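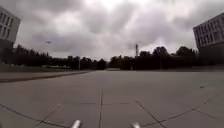 Walking the old airfield at Nostcombe

2 December 2023

I have lived in Nostcombe for six years and until last month I had never walked the airfield from end to end. The north gate is open to walkers now, and a bus stops right by it, so I ran out of excuses.

The bus is the 83. It leaves from the library and takes 20 minutes. Get off at the Conex yard and cross the road with care. The gate sticks, so lift it a little as you push.

From there it is all concrete. The slabs are big and flat, with thin dark joints between them, and the trees at the far end look closer than they are. I picked a gray day. There is no shelter once you leave the gate, and I'd bring a hat even if the forecast is good.

My neighbor Rocío Pereyra came along. Her grandfather laid concrete for a living, though not here, and she told me the joints are there so the slabs can swell and shrink with the weather. I had always taken them for drainage. She also said he never once went on a plane.

The full loop, out along the main strip and back by the tree line, is over 3 miles. We did it at a slow pace with one stop for coffee from a flask. My left boot rubbed the whole way, and I have since gone back to my old pair.

The path by the trees is soft after rain. If you have a stroller, stay on the concrete and come back the way you went out. Dogs have to be on a leash from March on, when the larks start nesting in the grass.

We ended up at Murna, the café across from the bus stop. It closes at four. The lentil soup was good and the bread was a bit dry. Nicholas, their old spaniel, sleeps across the doorway and you have to step over him.

Next I want to try the path along the canal, which I'm told is closed past the second lock. If anyone knows when it opens again, please leave a comment.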